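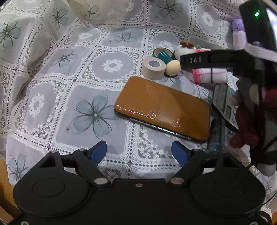 Istow open day, quick notes before I forget

Went up to the Istow paper mill open day in January. Typing this on the bus so forgive the mess.

Getting there

Take the 404 from Plaston station, get off by the bridge. Parking is a field. A wet field. Saw two cars being pushed out before I'd even found the gate. Doors at 10, line already past the bike racks. Five dollars on the door, kids free, cash only and the ATM in the village was out of order. Bring small bills.

The tour

Groups go every half hour. Ours was led by Bienvenido Malabanan, who started in the cutting room straight out of school and now runs the whole finishing side. Quiet voice, big building, so stand near the front. I did not and missed most of the part about the water.

What I did get: the main hall went up in 1960 after the old one flooded, and the river still supplies everything. Water comes in through a screen, sits in a tank, gets used, gets cleaned, goes back. They pulp cotton scraps now, mostly shirt offcuts from Pangilinan, the uniform people over in Noven. Bales of the stuff stacked to the ceiling. It smells like a laundromat in there, not bad at all.

Then the vats. Warm room, glasses fogged right up. One guy was doing sheets by hand for the art paper orders. Dip, lift, shake, tip it onto the felt, next. He can do 800 on a good day, Bienvenido said, and then said a good day is one with no tours. Everybody laughed, the vat guy a bit less.

The big machine was off for maintenence, which was a letdown. We got to walk the length of it anyway. Dryer rolls taller than me. Somebody asked what happens when the sheet tears and the answer was basically: stop, thread it again by hand, swear.

Loft at the end was my favorite. Sheets hung over ropes in long rows, windows with wooden shutters they open and close depending on the weather. No heating. Wear a coat. Stairs are steep and there is no elevator, so people with bad knees got sent round to the shop early with a coffee voucher. Nice touch.

Make your own sheet

Separate sign up, do it as soon as you get in. I signed up late and got the 2:30 slot, long wait. Mine came out thick on one side and thin on the other. They press it for you and you carry it home damp between two bits of felt. Give it a couple of days flat under books, they said.

Shop and food

Seconds bin is the thing to go for. Same paper, rough edges, half price. Got a stack of cream and some gray, plus envelopes I don't need. Soup was potato, good, gone by one. Cake held out longer.

Would I go agian? Yes, but when the machine is running. Ask at the gate before you pay. They're doing another one in spring, no date up yet.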